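Section 6: Running the Folding Table at an Open Day

I wrote this part after our September open day, so it's a bit more lived-in than the rest of the guide. Ehsan Bagheri ran the Prelora stand and I did the talking, and these are the steps we settled on.

1. Charge both hand-held grippers the night before. Leave the chargers at home – visitors love to trip on them.

2. Open Yook on the laptop and check that left and right each show up under their own name. If they're swapped, fix it now, before you have a crowd.

3. Squeeze each gripper all the way shut, then let go. The fingers should open again without sticking.

4. Start with dark clothes on something bright. People at the back can follow the fold much better that way.

5. Do one slow fold yourself and talk while you do it. Then hand the grippers over.

Note: Keep the session name short. Ours was called 3468 and I never once typed it wrong! 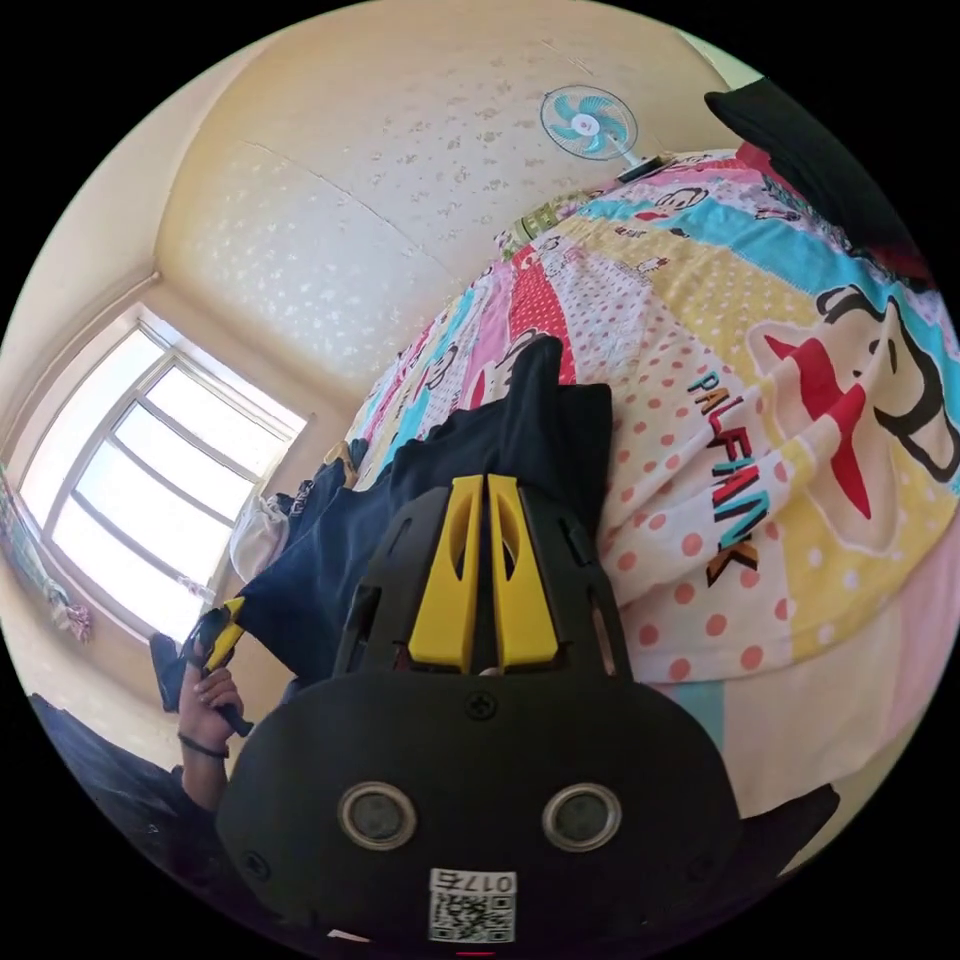 Can visitors use the grippers without any training?
Most people can, after one slow fold with you standing next to them. Kids usually want to go fast, so I ask them to pick up a sock first and put it down again before they try a shirt.

6. When a visitor is done, press Stop in Yook and wait for the beep. Pulling a gripper away early leaves you with half a recording, and I've made that mistake plenty.

7. Wipe the handles and put both grippers back on the stand, fingers up.

Caution: Don't let anyone pinch a finger or a necklace for a laugh. The grip is stronger than it looks.

Caution: Stop recording when the disk has 300 MB left. Yook gets grumpy after that and may drop your last session.

To move your recordings to Visullow at the end of the day, see Section 7.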